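Tennis Help Board > Rules and Scoring

Does a match tie-break count as a set when two players are level in a group?

Hi all, need this sorted before the next round. Our winter league in Drarnen plays two normal sets, then a first-to-10 tie-break instead of a third. Four in a group, everyone plays everyone, top two go through.

Problem is me and another guy are level on wins. Rule sheet says next thing is "percentage of sets won" and then "percentage of games won". He lost one match 7-6 3-6 (10-7). I say he won 1 set and lost 2. He says the tie-break isnt a set so it's 1-1 and he goes through on percentage. Organizer shrugged and told us to work it out ourselves.

Also if it goes down to games, does the tie-break count as 10-7 in games or 1-0 or nothing at all?
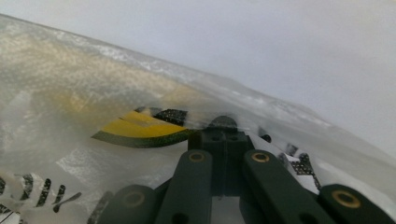
Posted by Shayne Bright, January 2019 – 848 views

Should add we did play each other but I retired hurt in the second set (calf). So no idea if that result even counts as a head to head. Was a set down at the time.

Keegan Tomoana
Counts as a set. In every league I've played, the match tie-break goes in the book as a set, 1-0 to the winner. So he's 1-2 for that match, you're right on that bit.

Games – one game to the winner, none to the loser. Not 10-7. If you counted points as games then a long breaker would be worth more than a whole set, which is silly. So 7-6 3-6 (10-7) goes down as 10 games to the winner and 12 to the loser, if the loser is the one who took the 6-3. Yes you can lose a match and win more games. Happens.

Write it as 1-0(7) or [10-7] on the card, just dont write 10-7 bare or somebody adds it up.
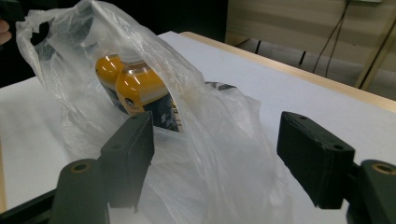 Plastic bag on a white tabletop

Check your sheet for the retirement tho. We had a spreadsheet at Hernmont that treated a retirement as no match, and it put the wrong player in a semi. Had to be replayed in August, one of them was on vacation by then, big mess.

Luana Vasconcelos
i think he might be right?? we never counted the tiebreak in ours. just wins and then coin toss lol. good luck with the calf

Myung-ja Son
Keegan has the tie-break right. On the retirement: it's a loss for the player who retired, and head to head normally does stand. Most sheets I've seen put head to head BEFORE set percentage when only two players are level. Set percentage is for three-way ties. So read the line above the one you quoted, it may settle it without any math and sorry to say not in your favor.

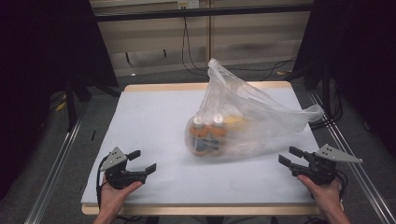 Bag and bottles on the table

If there really is no head to head line, then do the sets. Score the retired match as a straight sets loss unless your rules say otherwise. Games played up to that point – leagues differ, some only count what was played. Ask for it in writing.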